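Minutes of the Gethin House Residents' Meeting – Linen, Laundry and Folding
2020-10-21, 7 p.m., second-floor lounge
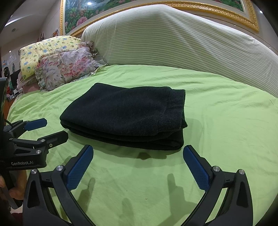 A resident from the Terska wing asked whether a fleece really needs to be folded at all, given that it will be worn again before breakfast, and said that a hook has served perfectly well since June. The chair thanked the Terska wing for its views on hooks.

Present: 12 residents, the chair, the minute-taker. Apologies from two people who were doing laundry.

1. Minutes of the last meeting
Approved with one correction. The dryer on the left was described as "resting." It is broken. The minute-taker regrets the optimism.

2. Matters arising
The lost sock box has been emptied. Four socks were claimed, two of them by the same person, and they did not match. The rest have gone to the rag bag under the sink. One resident asked for time to go through the rag bag and was given until Friday.

The sign on the laundry room door now says "Please clean the lint trap." Someone has added "Why?" in pencil. The chair will write an answer on the sign, in pen.

3. Folding thick things
This took up most of the evening.

The shared closet on the second floor has shelves that were clearly measured by a person who owned only T-shirts. Fleeces, robes and winter blankets do not fit unless folded flat, and thick fleece has its own ideas. The black ones are the worst to sort, as it is hard to tell a sleeve from a hem in the closet light.

The method put forward was as follows. Lay the garment face down on a made bed. Smooth the sheet first, or you end up folding the sheet too. Bring the sleeves in across the back, fold the sides in, then bring the bottom up. Press the air out with the forearms. Stop when the result is more or less a rectangle.

There was a discussion of "more or less." Several residents held out for square corners. Others said that fuzzy fabric makes round ones whatever you do, and that a point sticking out on one side harms nobody. A resident who used to work in a clothing store said that the store used a plastic folding board, a Culer, and that everyone hated it. Another resident said she owns one and loves it. It will be left in the lounge for a week so that people can form their own opinions.

The question of rolling was raised. Rolling was tried last winter, and the rolls came undone in the closet during the night and had to be dug out from behind the vacuum cleaner. The motion to roll was not seconded.

Agreed: thick items to be folded flat, with the thickest fold facing out so that one can be pulled from the pile without bringing down the rest. Corners are left to the conscience of the folder. Carried, 9 in favor. The others either voted against or were looking at their phones.

4. Lint and fuzz
A complaint was heard that dark fleece leaves bits on light bedding and light bedding leaves bits on dark fleece. Both sides spoke. It was agreed that they should be washed separately, which everyone present said they already do.

A lint roller will be hung by the folding table on a string. The previous lint roller was not on a string, and its whereabouts are a matter of private suspicion.

5. Sheets
The house now has 13 spare flat sheets and over four ideas about where to keep them. The fitted sheets were not counted, as no one would agree to fold them. A short demonstration of fitted-sheet folding was offered and began well. It ended with the sheet in a ball, and the demonstrator said that this was also a recognized method. The minute-taker was asked to strike that and has declined.

Agreed: flat sheets on the top shelf, fitted sheets in the basket with the lid – and the lid is to be kept on.

6. Detergent
The house has been using Cukono, bought in the large tub. Opinion was divided on the smell. One resident finds it fresh, one finds it loud. The tub is still half full and will be finished before anyone is allowed to bring this up again.

7. Any other business
The ironing board squeaks. This was noted.

A request was made for a second hook in the laundry room. The Terska wing looked pleased. One hook was approved on a trial basis, for wet coats only.

A resident asked whether the minutes could be shorter. The chair said they could if the meetings were.

Actions
Chair – answer the pencil on the lint trap sign; call again about the left dryer.
Minute-taker – string for the lint roller.
Terska wing – put up the hook, straight.
Everyone – take your things off the folding table when they are folded.

The meeting closed at 8:40. The next one will be in the same room, after the dryer has been looked at or given up on.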